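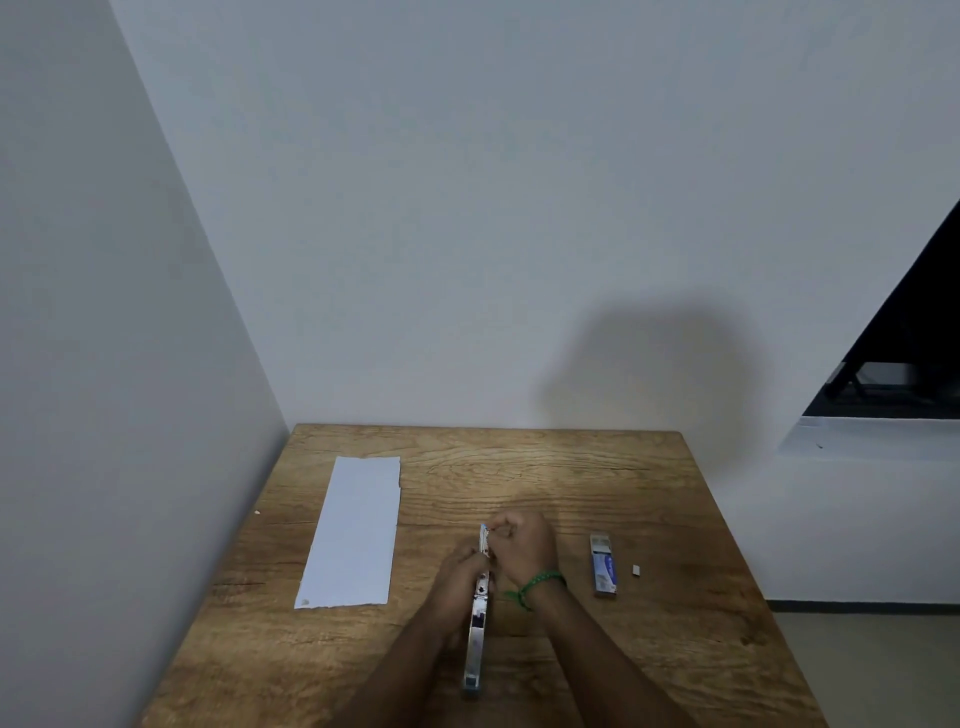
Stapler and paper on the table.

A new hand on the tiller at Menzies

Those of you who have been reading this newsletter since the early days will remember that I have a soft spot for companies that make dull things well, and that Menzies has come up more often than any of them. So I hope you'll forgive me if I go on a bit this month, as the news I had been half expecting since spring has finally arrived. Kjell Öberg takes over as chief executive in July, and I have been getting calls and letters from readers who own the shares and would like to know whether to worry.

First, a little background for the newer folks (welcome, by the way!). Menzies makes pumps and valves for water plants, food factories and the like. You have almost certainly drunk water that went through one of their valves without giving it a thought. The company employs some 4,000 people, and it had gone along quietly for years until it bought Oritz, a smaller maker of control equipment, and found itself with two order systems, two sales teams and a great deal of debt. Deliveries slipped. A couple of big customers took their business elsewhere, and the dividend, which a good many of you were counting on, was cut and then cut again.

Öberg didn't come up through pumps at all. He started out as a production planner at Prirnent, the packaging group, and stayed long enough to run the whole of its northern business. What people there remember him for is the Ivby plant. It had 1,340 workers and was losing money every quarter, and the general feeling at head office was that it ought to be closed. He asked for time, moved his own office out to the plant, and spent months going through the order book with the people who filled it. Ivby is still open today, with most of those jobs in place, and the last I heard it was taking work from the other plants.

Now, I don't want to make him sound like a saint. A former colleague of his, who was kind enough to talk to me for the better part of an afternoon, told me that he can be slow to explain himself and quick to lose patience with a long meeting. He also sold off 4 product lines at Prirnent that some people were very fond of, and there are still hard feelings over one of them. I'd expect something similar at Menzies. The small irrigation business has never really fit with the rest, and I would be surprised if it were still there in a couple of years.

The bigger question is Oritz. The outgoing management always talked as if the two companies would be fully joined up any day now, and it hasn't happened. Öberg could push on and finish the job, or he could let Oritz run at arm's length and wait for a buyer. On the short call with shareholders he wouldn't be drawn either way, and said only that he wanted to visit the plants before he had an opinion. Some listeners grumbled about that. I rather liked it, I must say, though I do hope he won't take all year over it, what with a large loan coming up for renewal and the banks bound to want a plan on paper.

As for what to do with the shares, you know I don't give personal advice in these pages, and I'm certainly not going to start with this one. I can tell you what I'm doing myself, which is keeping what I have and not adding to it. I'd like to see delivery times come down first, and I'd like to see the debt shrink a little without anything precious being sold to do it. If both of those happen I'll probably buy a few more and tell you so.

Several of you asked about the pension plan as well. Nothing in the announcement touches it, and retirees should see their payments arrive just as before. If you get a letter that says otherwise, please do send me a copy, as I'd be very interested to read it.

The half-year figures come out later in the summer, and I'll go through them in the next issue, along with the long-promised piece on freight rates that I keep pushing back.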